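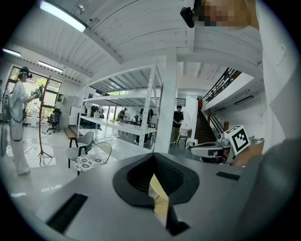 Slide 1. Start with seating, before lighting or storage. Most of the questions I got after the Ledcombe talk were about chairs, so they go first this time. A room where people both work and wait needs more than one kind of seat. Point to the gray upholstered armchair with the black legs, then the gold wire chair with the white cushion, then the mesh office chair on casters over by the windows. Ask the room which one they would pick for a phone call. Let them answer.

Slide 2. Low bench. Say that a bench between the chairs and the window takes bags and coats as well as people. At Lulside we put in 2 and both were full of coats by October. Fasil Alemayehu wanted hooks, and we added 16 of them.

Slide 3. Floors. Glossy white throws daylight back up into the room, but every cable shows on it. Mention the cable covers from Clivel. Don't give the price unless asked.

Slide 4. Budget. Lulside had $3,000 for furniture and spent $3,403. The difference was delivery. Go slowly on this slide, people write it down.

Slide 5. Plants outside the window count as decoration. Skip if short on time.

Questions. If someone brings up the Roussel job, say the drawings are not finished. Handouts are on the table by the door.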